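Reading time: 5 minutes

Section 4. Setting Up the Two-Arm Table

4.1 Scope

This section applies to the two-arm station in the Jena shared workshop, referred to in this manual as the Fenda station. It covers mounting, cable routing, wrist camera alignment and the first supervised motion. Wiring of the power supply is covered in Section 3 and must be complete and signed off before any step in this section is attempted.

Members who are building the same station at home should follow the steps in the order given. Where a home build differs from the workshop build, the difference is stated in a note.

4.2 Before You Begin

The following persons may authorize work on the station: Ulla Halvorsen, Alper Aksoy and Rhydian Griffiths. Their initials are required in the station log at the end of 4.4 and again at the end of 4.6.

1. Confirm that the main switch is off and that the key has been removed.
2. Confirm that the emergency stop button is pressed in.
3. Clear the reach area of both arms. The reach area is marked on the plan in Appendix B.
4. Remove rings, lanyards and loose sleeves.

CAUTION: The arms do not hold position when power is removed. Support each arm by hand below the second link before switching off, and lower it to the rest block.

4.3 Mounting the Arms

1. Place the base plate of the left arm against the table edge, with the arrow on the plate facing the wall.
2. Insert the four base screws by hand. Do not tighten them yet.
3. Place the spirit level across the plate. Correct any tilt with the shims supplied in bag C.
4. Tighten the screws in a cross pattern.
5. Repeat steps 1 through 4 for the right arm.
6. Rotate each arm by hand through its full travel at the base joint. The movement should be even throughout. If it catches, loosen the screws and start again from step 2.

Note: Home builders using a tabletop thinner than 30 mm must fit the backing plate described in Appendix C.

4.4 Routing the Cables

1. Run the arm cable from the base outward, leaving a service loop at each moving joint.
2. Secure the cable with the soft ties only. Plastic ties have cut through the jacket on two earlier builds and are no longer permitted.
3. Route the camera cable separately from the arm cable, behind the camera bracket.
4. Move the arm by hand to both ends of its travel and check that no loop is pulled tight and that no loop can be caught by the other arm.
5. Enter the result in the station log and obtain initials.

4.5 Fitting the Wrist Cameras

1. Fit the bracket to the wrist section and tighten the two clamp screws evenly.
2. Slide the camera housing into the bracket until it stops.
3. Connect the camera cable and start the viewer program.
4. Adjust the tilt until both gripper fingers of that arm appear in the lower part of the picture and the space between the fingertips is in clear view.
5. Lock the tilt screw.
6. Save the setting under the name of the arm. Do not overwrite the setting of the other arm.

Note: The viewer program does not correct for a loose bracket. If the picture shifts when the wrist is turned, return to step 1.

4.6 First Supervised Motion

Two persons are required. The operator runs the motion program. The observer keeps one hand at the emergency stop and does nothing else. The roles may not be exchanged during a run.

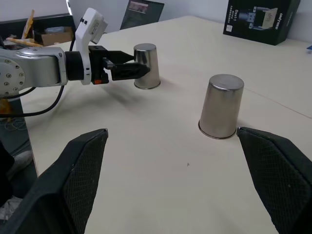 The approach test checks that each arm can be brought up to a target at reduced speed and stopped before contact. Stainless steel cups are used as targets and are set upside down, with the wider rim on the table and the closed base upward. An approach position is correct when the tapered fingertips point toward the cup and hover just short of its body, as the fingers of the far arm do at the farther cup. The gripper of the observing arm should be open, with a clear view of the table between its fingers.

1. Set the cups inside the area shared by both arms.
2. Release the emergency stop and set the speed limit to 30 percent.
3. Select one arm in the motion program. The other arm must be set to Hold.
4. Move the selected arm to the approach position in short steps. Wait for the arm to settle before giving the next step.
5. Stop. Compare the gap shown in the wrist camera view with the gap seen from the side of the table. Record any disagreement in the log.
6. Withdraw the arm along the same path.
7. Complete 16 approaches with the first arm, then repeat with the second.

CAUTION: Never reach in to straighten a cup while either arm is powered. Press the emergency stop first.

CAUTION: If the arm continues to move after a step command has ended, press the emergency stop, leave the station as it is and inform Rhydian Griffiths.

4.7 Faults During the Approach Test

Arm stops short of every step. The speed limit has been entered in the wrong field. Enter it again on the Motion page.

Fingertips arrive off center on one side only. The base plate has moved. Check the base screws and repeat 4.3 from step 3.

Camera view freezes. The viewer program drops the connection when the delay exceeds 200 ms. Close other programs on the station computer and restart the viewer.

Both arms respond to one command. Stop work. The arms have been given the same address. Boyang Liang maintains the address list.

4.8 Release for General Use

The station may be used by other members once both sets of initials are in the log. Changes to this section take effect on 1st December. Printed copies of the earlier version should be returned to the Kititz shelf by the workshop entrance.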